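## 7. Jaw stall in the simulator (fault 22)

Applies to Wavus sim builds with the Padum two-finger gripper loaded. Real arm: see section 8, different procedure, don't mix them up.

What you get: jaws open on command, then refuse to close. Status bar says fault 22. Arm still moves. That last bit is the problem, as the controller will happily carry on to the next waypoint with the jaws wide open and push a finger into whatever is next to it.

**CAUTION.** If the sim is linked to the live cell, unlink it before you do anything on this page. Jog commands go to both. Rezaul Weerakoon had the Singhal bench arm swing into its guard in December doing exactly this. Guard bent, no injuries, but the arm was meant to be parked.

### 7.1 Stop and make safe

1. Press Pause in the sim. Not Reset, Reset wipes the fault log.
2. Link menu > Unlink cell. Wait for the link light to go grey.
3. Key switch on the real cell to OFF. Take the key out and keep it on you.
4. Save the log. Name it with the job number and fault code.

Note: if Unlink is greyed out there's a job still queued. Clear the queue and try again. Do not pull the network cable, the cell treats that as a dropout and finishes the move it was on.

### 7.2 Find the cause

Two usual ones.

**a) Contact shell too fat.** Each finger has an invisible shell round it that the sim uses for touching. The Brillico import sometimes scales it up. The shell then hits a neighbouring object well before the finger does, and the close command gets blocked.

**b) Old grip target.** The job file still points at a part that's been deleted. Jaws wait for it forever.

Check (b) first, it's quicker:

1. Open the job file, go to the grip lines.
2. Look up the target number in the parts list. No match = old target. In the Singhal job it was 1,669, deleted weeks earlier.
3. Pick a current part, save, run the close on its own.
4. Closes? Go to 7.4. Still stuck, carry on.

### 7.3 Check the shells

1. Switch to the wrist view.
2. Turn off part labels so nothing covers the jaws.
3. Look for anything close to the outside of either finger. People check the gap between the jaws and forget the sides.

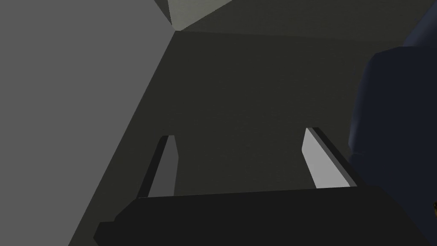

*Fig. 7-1. Wrist view, jaws open, nothing gripped. Note the dark blue object very close to the right finger.*

4. View > Contact shells > On. Shells show as a mesh outline.
5. If a shell overlaps a neighbour, set its scale back to 1 in the gripper settings. Do both fingers, even if only one looks wrong.
6. Back the arm off along the approach line, slow jog only. Don't jog sidewyas.
7. Clear the fault. Run close, then open, 2 times.

Note: dim lighting in the scene has no effect on the fault. Turn the lamp up if you can't see, it wont change the result.

### 7.4 Before relinking

- Fault log empty
- "Stop on jaw fault" ticked. It is OFF by default after an import, check it every time
- Full job run in the sim with the cell still unlinked
- Everyone out of the cell, gate shut

Then key in, relink, first run at slow speed with a hand on the stop button.

If fault 22 comes back after all this, leave the cell unlinked and send the saved log plus the job file to support. Don't raise the grip force to get past it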